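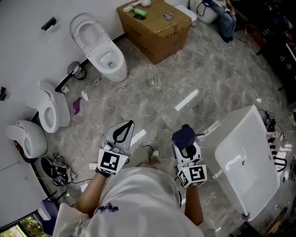 Showroom-like room, left wall and tile floor

Clarer fan club presale: does the membership have to be active on the show date or only at application?

Retno Hutapea
My Clarer fan club membership expires at the end of November. The presale lottery for the Flornport Hall show closes before that, but the show itself is in December. The application page on Pakura says "applicant must be a valid member" and gives no date for the check. The FAQ in the member area covers lost cards and changes of address and that is all.

Details, in case they matter:
- Two tickets requested, self plus one companion
- Companion is not a member
- Payment by card, auto-charge if selected
- Auto-renewal is off, as my old card was replaced

I don't mind renewing, but I would prefer to wait for the new membership year to open in January, when the member gift changes to the next set (the current one has the old lineup photo). If I let it lapse for a month, is the ticket canceled? Also, does the member number change on rejoining? Mine is 3,924 and I would like to keep it.

Darmawan Saragih
There are three separate checks and the page does not distinguish between them.

First check, at application. Pakura compares your login with the club's member list. An expired account does not see the presale page at all. If you were able to submit, you passed.

Second check, at the drawing. The list is pulled again on the day results are posted. Entries from accounts that lapsed in between are dropped and show as "not selected," with no separate message. Compare the result date with your expiration date. If the result date is later, renew first.

Third check, at the door. This depends on the show. For general fan club seats, staff match the name on the ticket to a photo ID and do not look at the membership. For the front block (listed as "Premium" on the application) they also ask for the digital member card, and an expired card displays gray with no barcode. I have had Premium once, in row 2, and the card was scanned before the ID.

So for a general seat, a lapse after the results has no effect on the ticket. For Premium, renew.

On the number: it is kept if you renew within the grace period given in the club terms under "Withdrawal." After that a new number is issued and the old one is retired. The attendance stamps in the app are tied to the number and do not carry over.

One more thing. If auto-charge fails, the seat goes back to the pool. With a replaced card, check the payment method on Pakura too. It is stored separately from the one on the club site.

Faizal Osman
just renew, its cheaper than losing the seat. I got in fine with an expired one at the Wibisono tour tho, block 18, no one asked for anything

Larasati Ong
Darmawan's answer matches what I have seen, with one correction. The companion's name is also locked at the drawing. If your companion can't go, you can use the official resale, but resale opens only to the original applicant, and the button is hidden while the membership is expired. I found this out with a seat in section 211 and had to renew that evening to list it.

The member gift is decided by the date of payment, so an early renewal gets you the old set.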